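**Ticket 1636** – Open day demo cell, bin handling, intermittent stop on right arm
Site: Plirkent, ground floor
Unit: Remus, two-arm, five-finger hands
Controller build: 143
Priority: high until the doors open, then normal
Status: closed, one item carried over

**Reported**

During the first rehearsal for the March open day, Remus stopped twice during the bin routine. Both stops came from the right arm. The message on the operator tablet was "wrist load out of range". Left arm stayed enabled both times. Clearing the fault and homing the arms restored operation without a power cycle.

The routine is the short one from the Alleo script: reach into the bin, close on a carton, lift, hold for the visitors, put back. No conveyor and no second station.

**Log**

08:10 – Pulled the controller log. Both stops fall in the same step, right after the right hand makes contact and before the lift command. Load reading jumps, then holds above the limit.

08:25 – Ran the routine with no bin. Completed 22 cycles, no stop. Rules out cabling at the shoulder and most of the forearm.

08:50 – Re-zeroed both wrist sensors with the arms hanging. Right wrist had a small offset. Corrected and saved.

09:05 – Put the bin back on the carpet with the mixed load and brought the arms down at low speed. Held position with the hands at the bin to compare the taught points with the real ones.
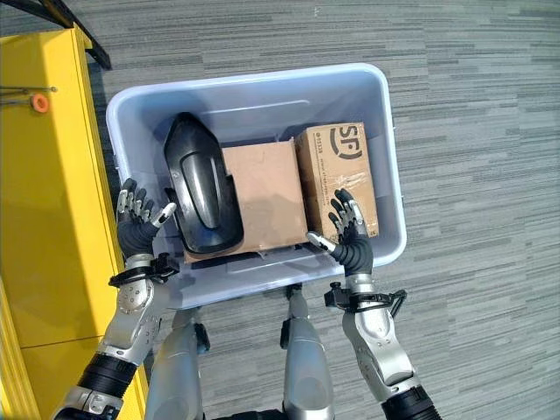
Demo cell log, p. 2 of 3

09:20 – Right fingers are up against the lower front of the SF carton, and the carton is pressed against the plain one beside it. The black molded part leans on the plain carton from the other side. Contact force at the right hand therefore goes through the whole group. The script assumes a single free-standing carton.

09:35 – Left rim of the bin is close to the yellow structure. Left hand path clears it at 70 percent speed. Did not test faster.

09:50 – Spread the items so they no longer touch. Ran the routine five times, no stop. Pushed them together again and got the stop on the second run. Fault reproduced.

10:15 – Changed the approach for the right hand: slower over the last part of the travel, and the load check now starts after the fingers close. Limit value left as it was. Raising it would hide a real collision, and visitors will be standing nearby.

10:40 – Full rehearsal with the items grouped, new approach. No stops. Repeated with the items apart. No stops.

**Cause**

Load check active too early in the grasp step, made worse by the offset in the right wrist sensor. Neither one alone has been shown to trigger the fault.

**For the demo operator**

- Run at 70 percent or lower.
- Bin goes on the floor marks. Check the left side before enabling the arms.
- If the wrist message comes back, stop the routine, home both arms, and add the time to this ticket.
- Do not change the script between groups.

**Carried over**

The Sultana display unit still shows the old cycle name on its start page. It has no effect on motion. Moved to a separate ticket – fix after the open day.

Update, 16:30 – Open day finished. No wrist faults logged. One manual stop by the operator when a visitor stepped over the floor line; restarted normally. Build 143 stays on the controller with the edited approach step. Closing.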